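Bin Picking at Meredith: Term Gallery
By Haruna Yoshida, May 4, 2023

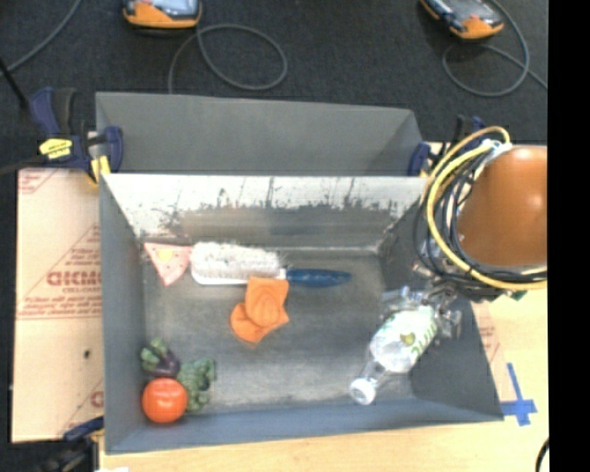 Front bin with the scrub brush, toy vegetables and a bottle in it. The gripper is over the right-hand wall.

The Meredith robotics club has spent the term on one task: getting a robot arm to lift mixed household items and toy food out of one grey bin and put them in the one behind it. The students named the project Namum. It is our entry in the Priltier student challenge, in the bin picking class. The notes on this page are for families and for anyone thinking of joining next term.

The task

A run starts with items in the front bin and the back bin empty. The arm picks one item, carries it over the shared wall and lets go. It keeps going until the front bin is clear or the time is up. Then the direction is reversed, so nobody has to reset the table by hand between runs. An item that ends up on the tabletop counts as a miss, and so does an item that was picked up and dropped back where it started.

Entrants choose their own items from a list of categories. We have to cover something soft, something round, something long with a handle and something see-through. We were also allowed to add toys, and the younger students wanted the vegetables.

The items

Scrub brush. The handle is the easy end. If the gripper comes down on the bristles it pushes the brush flat against the floor of the bin and closes on very little. Rin Nakajima worked out a rule that favours the narrow part of any long item, and the brush went from our worst item to one of the better ones.

Bottle. Clear plastic is hard for the depth camera, which tends to see straight through to the floor. The label helps. When the bottle is lying with its label up, the software finds the body and ignores the neck. With the label turned under, it often reports an empty patch. We tried dusting one bottle with talc and it worked, but the judges would not allow it.

Tomato. It rolls. A finger that touches one side first will send it into a corner, and the corners are where the gripper has the least room. The fix was to centre more carefully and come down slowly over the last part of the move.

Eggplant. Dark purple on a dull floor gave poor edges under the old room lights. Junpei Kubo moved a lamp and the trouble mostly went away.

Broccoli. The bumps give the fingers plenty to hold. This is the item we use to check that everything is running before a session.

Flat pieces. Anything thin and lying flush with the floor is still a problem. The fingers need an edge to get under. At present we slide the piece to a wall and tip it up, and that takes a long time for one point.

The bins

The bins are clamped so they can't shift. In our first sessions we relied on their weight, and one bad approach would move the front bin enough to throw out every pick after it. Aba Frimpong brought in the bar clamps and we have not had to redo the calibration in the middle of a session since.

Tape crosses on the bench are reference marks. If a bin has to come off for cleaning, it goes back using the marks and is then checked with the broccoli. Please don't peel the tape up, even if it is looking tatty.

Scratched walls have not made a difference to the camera so far. Shiny patches on the floor of a bin are more of a nuisance, as glare can be picked up as an item. Tsutomu Sasaki wrote a filter that throws out anything with no height to it. It also throws out some of the flat pieces, so it is switched off for those runs.

The arm and gripper

The fingers are bought in from Billatex and are softer than the set we used last year. They bend around an item a little before they grip. They also wear faster, and a student checks both of them for nicks at the start of each session.

Cables are tied at the top of the arm with a loop of slack. Too little slack and the arm pulls on the connector when it turns. Too much and the loop catches on the edge of a bin. The present length was found by trial and error, and the tie should be left where it is.

Results so far

We ran 16 sessions and logged 1038 pick attempts. Of these, 800 ended with an item in the correct bin. Most of the misses were the bottle and the flat pieces. The log is kept in a shared spreadsheet with one row for each attempt, including the ones that were plainly our own fault, such as starting a run with the wrong calibration file loaded.

Rin has sorted the misses by item and by position in the bin. The back corners come out worst. The next piece of work is a nudge move that pulls an item away from a corner before the gripper tries to pick it up. Junpei has a version that works for round items but tends to spin the brush.

Who did what

Tsutomu and Junpei looked after the vision code. Rin did the grasp rules and the log. Aba built up the bench and ran the safety checks. I kept the roster and took notes. All of the students took a turn on the stop button, and no run is allowed to start without a person on it.

Rules at the bench

Hands stay outside the bins while the arm is powered. Call out before you start a run and wait for an answer. Long hair is tied back and lanyards come off. If an item falls on the bench, stop the run first and then pick it up. Food and drink stay on the other side of the room.

Joining next term

New members don't need any programming. There is a short induction at the bench, then four supervised sessions on the stop button and the log before you choose a part of the project to work on. Bring closed shoes and, if you have one, a laptop. We are also after clean plastic bottles in different shapes, with the labels left on.

The project continues until the challenge in December.

Related
Gripper finger care: a checklist
How we log a pick attempt
Priltier challenge: our notes on the bin picking rules
Bench induction for new members
Last year's line follower gallery

Last updated by Haruna Yoshida, same day as posting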